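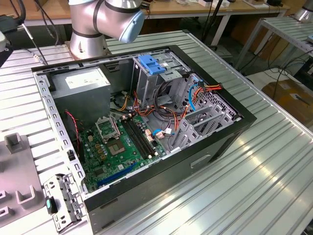
Posted by Maribeth Oyler, Communications Manager, Jimmont

Drirkex Desktop Reuse Program Opens to Every Household in Brotedum

BROTEDUM, Jun 16, 2021 - Jimmont is thrilled to open its Drirkex desktop reuse program to every household in Brotedum, starting today. Residents can now hand in an old desktop computer at any of 54 drop-off points across the county, and families who need a computer at home can ask for a refurbished one at no cost.

Drirkex began as a pilot in April with a small group of schools and offices. We hoped a few storage closets would get cleared out. What arrived instead was 2,099 desktop computers, many of them good machines that had been sitting under desks or in basements with years of life left in them! Word got around quickly, and people who didn't work at any of the pilot sites began calling to ask if they could bring theirs in too. Starting today the answer is yes.

What we take

Desktop towers of any brand and any age are welcome, working or not. A computer that won't turn on is still very useful to us. The power supply may be fine, or the memory, or the fan, and a part pulled from one tower often gets another one going again. Missing side panels, lost screws and stickers from the nineties are all okay (we have a growing collection of the stickers).

We also take keyboards, mice, power cords and flat monitors. We can't take tube monitors, printers or anything with a swollen battery. The county recycling center accepts those, and the staff at our drop-off points have a sheet with its hours and directions.

Please don't mail computers to us. Towers are heavy and they don't travel well in a box full of newspaper.

What happens to your files

This is the question we heard most during the pilot, and we're glad people ask it. Every drive that comes in through Drirkex is taken out of the tower and erased before any other work is done. A drive that can't be erased is shredded. If you would like to keep your drive, tell the person at the counter and it will be removed and given back to you on the spot, usually while you wait. You'll also get a receipt with a number on it, and you can use that number on the Jimmont website to check on your computer as it moves along.

If there are photos or papers on the machine that you want to save, please copy them before you come in. We can't recover files once a tower has been accepted.

Who gets the computers

Families with a student in school, adults taking a class or looking for work, and anyone over 65 can request a Drirkex computer. The form is one page long and doesn't ask for pay stubs or tax papers. Pick it up at any drop-off point or fill it out online in English or Spanish.

Each computer comes with a monitor, a keyboard, a mouse, a solid state drive and all of its cables, along with a printed getting-started guide in large type. We are very proud of that guide! It was rewritten after the pilot with a great deal of help from the people who had used the first version, and it now begins with where to find the power button, which is in a different spot on nearly every model we give out.

Every machine is covered for two years. If something stops working in that time, bring it to a drop-off point and we'll fix it or trade it for another.

Learn to do it yourself

We're just as excited about the Bravo workshops, which start this summer alongside the wider program. Bravo is a free evening class for anyone who has ever wanted to open up a computer and see what's inside. People will learn how to clean out dust, swap a drive, add memory and figure out why a tower beeps at them. No experience is needed and tools are provided. Teens are welcome, and those under 14 should come with an adult.

The class runs over two evenings. The first is spent taking a desktop apart and learning the names of things, and the second is spent putting it back together, with plenty of time for questions. Students can work on a tower from our shelves or bring one from home. We ask that you leave laptops behind for now, but a laptop class is something we would love to add later.

How to take part

Drop-off points are open during the regular hours of the library, school or store where they are located. A full list is on the Jimmont website and on the posters going up around Brotedum this week. Offices with a large load can call to set up a truck pickup, and there is no charge for it.

About Jimmont

Jimmont repairs and refurbishes computers for homes, schools and small offices in and near Brotedum. The company runs the Drirkex desktop reuse program and the Bravo workshops from its shop downtown.

Media contact

Jimmont Communications Office, Brotedum. Reporters who would like to visit the shop or sit in on a Bravo evening are very welcome and should get in touch a few days ahead.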